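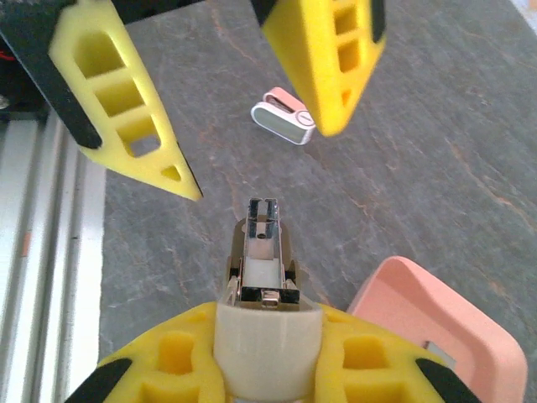
According to Liesbeth Aerts, a product drawing should be read from the bottom right corner, where the draftsman wrote the date, the scale and the changes, and only after this should one look at the object itself. She repeated it to me twice in my first hour in Rellach, and the second time I had already made the mistake. I had in my hands a sheet for a desk fan, and I was admiring the curve of the foot. The corner said that the foot was canceled.

The sheet is one of 1650 that remained from the drawing office of Smits, a company that made small household appliances in this town for most of the last century. Smits made fans, irons, kitchen scales, a sewing lamp and for a short period also a hair dryer that the older people in Rellach still describe with their hands. When the factory closed, the machines were sold in one week. The drawings stayed in four steel cabinets in a building that then became a tile shop, and the owner of the tile shop put his sample boards on top of them and left them there for sixteen years.

Today the cabinets are on the second floor of the Rellach technical school, in a room that faces north. Aerts teaches product drawing downstairs in the mornings. In the afternoons she goes up and continues with the sheets, one drawer at a time. Iman Kabbaj comes from the city by train to work with her. Kabbaj was trained as a designer of handles (for doors, for tools, later for medical equipment), and she came the first time only to see one drawing of an iron. She stayed until the evening and missed her train.

What they are making is a catalog, but a catalog of a special kind. Most books about industrial design show the finished product on a white background, and next to it the name of one designer. At Smits the finished product often had no designer, at least not in this sense. It had a drawing office with nine or ten people, and the sheets went from one table to the other. Aerts and Kabbaj want to write down these movements. For each product they note who drew the first version, who changed it, in which month, and, when it is possible to know, for what reason.

The reason is usually in the corner. "Too expensive in two parts" is written on a scale from November. "Mr. R. does not like" is written on a lamp, without more explanation. On the drawing of a switch somebody wrote "see the complaint," and it took Kabbaj most of a winter to find the complaint, which was folded inside an envelope of invoices for cardboard. A customer wrote that her mother could not turn off the fan with wet hands. After this letter the switch became wider by four millimeters, and all the later fans of Smits have this wide switch.

"In the design books they would say that the wide switch is the style of the house," Kabbaj told me. "It is very beautiful, I agree. But I like it more with the letter."

The largest group of sheets belongs to one product, the table fan that was sold under the name Juvari. There are 215 of them. I asked to see them in order, and Aerts made some space on the long table and put them down in rows, then took away the first row to make place for the next. It needed almost two hours. At the beginning the Juvari is heavy, with a cast base and a cage like the cage of a lantern. Then the cage becomes flatter. The base loses one of its steps, then the other. For thirty sheets nothing happens except that a screw moves. I must confess that I became tired there, and Aerts saw it and gave me a coffee, but she did not go faster.

Near the end a new handwriting enters, smaller and very upright, and it signs with the name Risetti. About this person the two women know less than they would like. The name is in the wage books for only three years. There is no photograph, and the daughter of the last office manager remembers a person with a good coat. But it was Risetti who turned the motor housing so that the cable comes out at the side and the fan can stand close to a wall, and who drew the handle at the back as one line with the housing. Kabbaj thinks that the handle is the best thing that Smits ever made. Aerts prefers the kitchen scale, and I understood that this discussion is an old one between them.

It is not easy to say how many Juvari fans exist today. The first series had 500 pieces, according to the order book, and later series were larger but the order book has a gap. Aerts owns one that she found at a flea market, with a replaced plug. It was running on the windowsill while we spoke, on the slow speed, and it made a soft click in each turn. She knows the click. There is a sheet about it, number 188, where a washer of felt was proposed and then crossed out with a ruler.

The students from downstairs come up sometimes, in groups of five or six. Aerts does not give them a lecture. She gives to each one a sheet and a pencil and asks them to copy only the corner, with all the abbreviations, and then to guess what was decided. Some find it boring and say so. Others come back alone. One boy copied the whole of the sewing lamp in his free periods, including a ring from a coffee cup, which he drew with a compass.

The catalog will have two volumes, the first with the fans and the lamps, the second with the rest. For the printing they have spoken with a small house in the city that is used to large fold-out pages. The text of the first volume is almost finished. The irons are still in their drawer, and Kabbaj has asked that they open this one last. She wants to do it with the windows closed – the paper of the irons is the thinnest of all – and with a full day in front of her before the evening train.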